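Board shifts a little between runs, pick height drifts on arm

Posted in Cells and Fixtures by Erkcombe
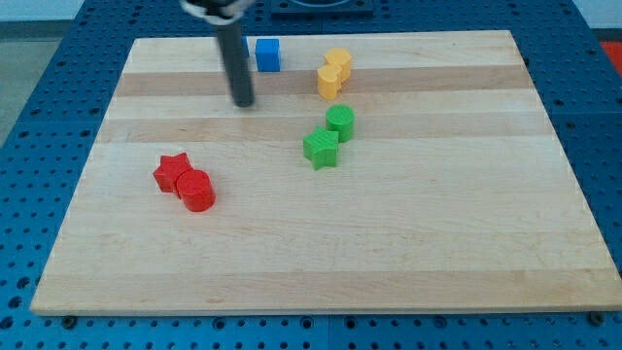
Setup and symptom

Light wood board on a blue perforated table, small printed blocks in four colors. The arm is taught from one corner of the board. After 27 cycles the picks are fine. By cycle 216 the fingertip comes down low on the near half and clips the tops of the cylinders. Reteaching the corner fixes it until the next long run. The table bolts are tight. I don't want to reteach every shift. Is this the arm or the board?

Paucar

Probably the board. Wood moves with humidity. Get an aluminum plate.

Rikisus

Separate the two before you buy anything. Put an indicator on the table surface, bring the arm to the same taught point 10 times cold, then again after 400 cycles. If the readings agree, the arm is repeating and the board is moving or rocking.

One taught corner gives you a position but no tilt. Teach three points, as far apart as the board allows, and build the work frame from those. A slight tilt that is harmless near the taught corner gets worse with distance, and you said the error is on the near half.

Then locate the board. Two dowels on the long side, one on the short side, and a light clamp opposite. Don't clamp hard across the middle or you will bow it. Check underneath for grit before seating it.

Also check the finger mount screws. Mine backed off at 2,078 cycles and the tip sat low — same symptom, and I blamed the table for a week. Thread locker, medium strength, and a paint mark across the screw head.

Loltora

Seconding the three-point frame. Warm the arm up before teaching. I run it 20 minutes at working speed, and in November I give it longer.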